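May, late, kitchen table

Home from the open day at Vustico and still too wound up to sleep, so I'm writing it down while I have it. I have wanted to see the inside of that building for years (you drive past it on the way to the dump, it has no windows on the road side and a sign you can hardly read) and today they just let us walk in! Mairéad drove. We left at nine and hit every red light.

They gave us stickers with our first names on them and split us into groups of 17. Ours had a lot of kids in it and one man who wanted to talk about tractors. First stop was a hallway with old arms bolted to the wall, the big orange kind from car plants, switched off. Fine, but I wanted the moving ones. Then a talk with slides. I wrote two numbers on my hand and they are still there: 1769, the number of times they had one of the arms try to fold the same towel last winter, and 35, the number of those that the woman running the talk would have been happy to put in her own closet. She laughed when she said it. Her name is Dineo Hlongwane and I could have listened to her all day. She said towels are the easy ones. Pants are hard because the legs slide over each other, and anything with elastic pulls itself back up into a bunch the second you let go. I have been folding pants for most of my life and never once thought about that.

After the talk we got to go into the long room, where the tables are. Each one has a name taped to the front. Kenda was doing cups, Zaltow was sorting bolts into trays, and Dolan was laundry, so of course I went straight to Dolan and stayed there. Mairéad went off to the cups and came back twice to get me and gave up. The arm is much quieter than I expected, more like a sewing machine running in another room. It goes in slowly, stops, seems to think, then goes in again. I know it isn't thinking the way I do, but you can't stand there and not lean forward with it! A boy next to me kept whispering "get it, get it."

I asked how it knows where the edge of the cloth is and got a real answer, with drawings on the back of a flyer. Most of it comes down to the little camera down by the fingers. Two fingers is all it has. I tried folding my scarf with two fingers on one hand while I waited for my turn to ask another question and made a complete mess of it. Dineo said they have up to 2000 hours of practice planned for that one table before fall, and people take turns sitting with it. I said I'd do it for nothing and she said to write my email on the sheet, so I did, in capitals.

Lunch was sandwiches in the parking lot. The egg ones went fast. Mairéad liked the cups best and says Dolan made her nervous, she kept wanting to reach in and do it herself. I get that. I wanted to as well, but more than that I wanted to see it try again. We argued about it most of the way back and then stopped for gas and a soda and talked about her sister's roof.

Things to do: find the flyer with the drawings (coat pocket?), call Mom and tell her all of it, look up whether the library has anything on how grippers are made. And fold the basket of clean stuff that has been on the chair since I don't know when.
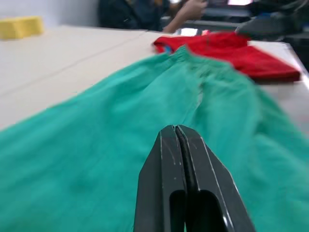 Did half the basket just now, going slowly, watching my own hands. I use my chin for sheets. I pin one side of a shirt with my wrist without knowing I'm doing it, and I shake everything out first, hard, so it snaps. I want to ask Dineo if they have ever tried the shake. Mairéad texted that she is already asleep, so I'll ask her tomorrow if she wants to go again when they do the next one.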